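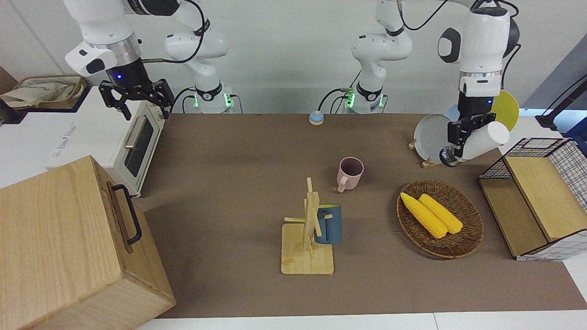

The owner of Tô would like people to stop asking whether the soup is ready before six. It is ready when the door is unlocked, she says, and the door is unlocked at six.

Tô is a breakfast counter at 2419 Rarnard Street, on the east side of Elden, between a shoe repair shop and a place that sells used office chairs. It serves one soup, rice porridge, eggs, toast and coffee. She opened it in July, after years of cooking in hotel kitchens, and asked that her name be left out of this piece. "People know where to find me," she said. "I'm behind the counter."

We talked on 2/3/26 after she had closed for the day. She kept working through most of it, first trimming green onions and then going over an invoice from her chicken supplier that had the wrong weight on it.

The soup starts the afternoon before. She roasts the bones, covers them with cold water and leaves the pot at the lowest setting the burner will hold. Onion and ginger go in late in the evening. She used to put them in at the start, the way she was taught, and changed her mind last fall.

"The ginger went flat on me. By morning you could tell it was there but it didn't do anything. So I moved it. Then I had to come back at nine at night to put it in, and my husband said, well, that's your evening gone. He was right about that."

She makes enough for 60 bowls. When that runs out she takes the card out of the window and sells porridge and eggs until eleven. She has been asked many times to make more. The pot would allow it, but the walk-in would not, and she doesn't want to hold soup over to a second day.

"In the hotel we held everything over. You'd cool it, label it, bring it back up. It's safe if you do it right. I just got tired of eating it."

The early customers are mostly coming off work. There is a laundry plant two blocks down that lets out its night shift at half past five, and nurses come in from the bus. She said the first months were hard to read. She had planned for office people at eight, and there were very few of them. The seats filled between six and seven and then sat open.

"I had pastries. I had a whole case of pastries for people who never came. The night shift doesn't want a pastry, they've been up for ten hours. They want something salty and they want to sit down." She sold the case to a bakery across town and put in two more stools where it had been.

I asked about Golo, the delivery service that covers most of Elden now. She was on it for part of the winter and took herself off. The fee was one problem. The other was that orders came in a bunch right at six, when the counter was full, and she was ladling soup into containers while people who had walked in stood and waited.

"I'd look up and there's a man with his coat still on, holding his money. And I'm putting a lid on something for somebody who's in bed. I didn't like how that felt. Maybe a bigger place can do both."

She does let people bring their own jars, as long as they are clean and have a wide mouth. A narrow one takes too long to fill.

Prices have gone up once. A bowl went up fifty cents in December, when eggs and bones both rose in the same month. She wrote the new price on the card and expected complaints, and got one, from a man who still comes in. The bigger expense this winter was the exhaust fan. The motor burned out and the replacement came to just over $2000 with the labor. She was closed for four days waiting on the part.

"That one hurt. I'd been saving for a second dishwasher rack and some better chairs. That's all up in the ceiling now."

Her mother cooked a version of this soup at home, with more pepper and with whatever greens were cheap. She has been up to try the one at the counter. She thought it was too clear. "She said it looked like a soup for sick people. Then she had another bowl, so I don't know."

For spring she is thinking about cold noodles, at least on the warmer days, and about opening at half past five for the laundry plant. The second would mean getting up at four, and she hasn't decided. She has also been talking with the shoe repair owner about sharing the cost of a bench out front - the sidewalk is wide enough, but the city wants a drawing with measurements before it will issue the permit.

By then she had finished with the invoice. The supplier had charged her for ten pounds she never got. She put it by the phone, rinsed the cutting board and went to turn the bones.

Tô is open six to eleven and closed on city holidays. Cash or card.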